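Blog > Kitchen and house > Fitting a built-in microwave

Last updated: 2019-05-28

Print this page | E-mail this page

The old microwave sat on the worktop for years and took up the only decent bit of space next to the hob. When we had the units replaced I decided to have one built in. I'm writing down what I learnt for anyone about to do the same.

Measure the housing before you order anything. I went by the width of the door, and the niche behind it was narrower than that. Stultard, who supplied the units, swapped the housing without fuss but it held everything up by 5 days.

Height matters more than I expected. The fitter wanted the base of the oven at eye level. I'm not tall, and lifting a full bowl of soup down from there is a good way to get burnt. We settled on 100 cm from the floor, so I can see into the dish before I pick it up.
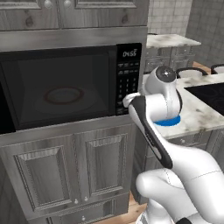
The trim kit was the other surprise. It wasn't in the box and had to be ordered from Drasto for £56, plus another wait. Ask whether the price includes it. Ask about the air gap at the back as well, as my first quote left it out and the carcass had to be cut again.

Fitting came to £73, with the socket moved to the cupboard next door so that I can switch it off without pulling the whole thing out. I'd pay for that again.

I use it mostly for porridge, leftovers and frozen peas. The worktop now has the bread bin on it and a bit of room for chopping. The tiles still need doing behind the hob, and I've put that off until August.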